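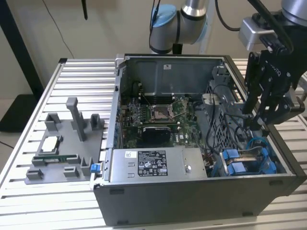

Tower on its side, panel off, socket open.

Modupe Onuoha
May, 7:40 pm

1/ Pulling apart an old Dell tower this month to see what's worth keeping. Case is dark grey metal, heavy, and has lived under a desk in Sturnorville for longer than I'd like to say. Side panel's off and it's lying flat so I can get at everything.

2/ The CPU socket is empty with the lever up. If you're doing one of these, leave the pins alone. Don't wipe them, don't blow on them, don't brush them with a sleeve. Bent pins are the main reason boards like this end up in the scrap bin.

3/ Once the lever is up it's easy to snag with a cable. I move the cables to the drive cage side before doing anything near the board. They're stiff and they drift back, so I end up doing it twice.

4/ Black finned heatsink stays where it is for now. I'll check the old thermal pads later. If they've gone crumbly they get replaced.

5/ Power supply is the silver box at the bottom. The label is still on it, so I can read the rating before deciding anything. Do not open the power supply itself. Unplug the tower, hold the power button in for a few seconds, and leave the box shut.

6/ Blue plastic caddies in the corner hold the drives. I like these. Squeeze the sides and the drive slides out, no screwdriver. Wish every case had them.

7/ Drives get wiped before they go anywhere. If one won't wipe, it gets drilled. I don't sell or give away drives from other people's machines.

8/ Someone asked about tools. One Phillips screwdriver, a soft brush, a muffin tin for screws. I bought a Prilent driver set with 70 bits and have used 3 of them.

9/ Cost so far is nothing. The shop in town quoted me $200 to refurbish it, and I'd sooner spend an evening or two on it myself.

10/ Plan is to find a matching processor, put in more memory, and set it up as a plain file box for the house. If the board turns out to be dead I'll keep the supply, the caddies and the case screws and take the rest to e-waste.

11/ Dust tip: take it outside if the weather's decent, and hold any fan blades still with a finger while you brush. Indoors it just lands on the next shelf.

12/ That's it for tonight. Next job is the memory slots. If anyone local has spare sticks that would suit an older Dell board, send me a message and I'll come pick them up.

Recent from Modupe Onuoha
Sorting a drawer of mystery power cords
Polák desk lamp, new switch fitted
Is the Wikix label maker worth it?
Where to take e-waste in Sturnorville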